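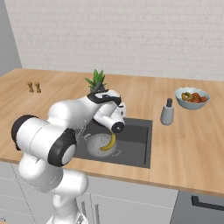 # Keeping the kitchen arm honest: a talk with the technician behind the Nindton cell

The first thing the cell technician at Estesum wants to talk about is the sink. "People ask about the arm, and I love the arm, but the sink is where you learn things," she says. She has looked after the Nindton kitchen cell since April, both the real one and the simulated one that runs alongside it, and she talks about the two of them like a pair of siblings who need the same shoes in different sizes.

The simulated kitchen is where nearly every change begins. There's a banana in a colander down in the basin, with the white arm bent out over the counter to reach it. She calls it her favorite test. "You've got a wall of the sink behind you, a rim in front of you, and the wrist has to come down between them. If your joint offsets are off even a little, that reach is going to tell you!"

So what does looking after a simulated arm involve? More than I expected. Every time the real arm at Whitfield gets serviced, she copies the new joint offsets across, reloads the model and runs the reach set, which now stands at 564 poses. The last full run took 49 minutes. She used to start it before lunch and come back to the results, but lately she stays and watches the first part, with a sandwich, because she enjoys it.

"The elbow gives it away first," she says. "If the base is mounted wrong in the model, say it's turned by half a degree, the elbow rides a bit high on the far poses. You get an eye for it. I can't always tell you the number, but I can tell you it's wrong."

The base was the big repair this year. After a move to a new counter, the cell at Whitfield began touching the sink rim on poses that ran clean in simulation. She spent two days on the wrist (new cable, new calibration, a very thorough cleaning) before she checked the mounting plate and found one bolt seated on a burr. She filed it down, torqued the plate again and measured the base from three corners of the counter.

"I was so happy about that burr, I kept the filings in a jar for a week," she says. The failed poses went from 37 to zero that same afternoon.

She has firm views on order. Base first, then shoulder, then elbow, then wrist, and the hand last of all. "Everybody wants to start at the hand, that's where the miss shows up. But the hand is carrying everybody else's mistakes."

The wrist causes her trouble of another kind. On low reaches it gets between her view and the fingers, so she can't judge a grasp by eye from the counter side. Her answer is to log finger position and motor current at every step and read those together. She has 1,763 logged grasps now, and she'll happily scroll through them with anyone who pulls up a chair.

I asked about the plant beyond the sink, and the bowl of food, and the little wooden shakers toward the back. Do they matter to the upkeep? "Oh, they do! Those are my clearance checks. Leaves are great. If the planner is keeping a proper distance, it goes around the leaves and you never think about it. Change a padding value and suddenly it's brushing the pot."

The colander gets its own file. Its small holes make for a heavy collision shape, and the first version slowed the whole run to a crawl. She swapped in a plain bowl shape for contact and kept the holes for looks, then put the loop handles back as separate pieces so the hand could still catch on them.

Next on her list is a second copy of the cell for the Flurstead team, who want the same arm with a deeper basin. She plans to do the mounting plate herself, with a new file in her bag.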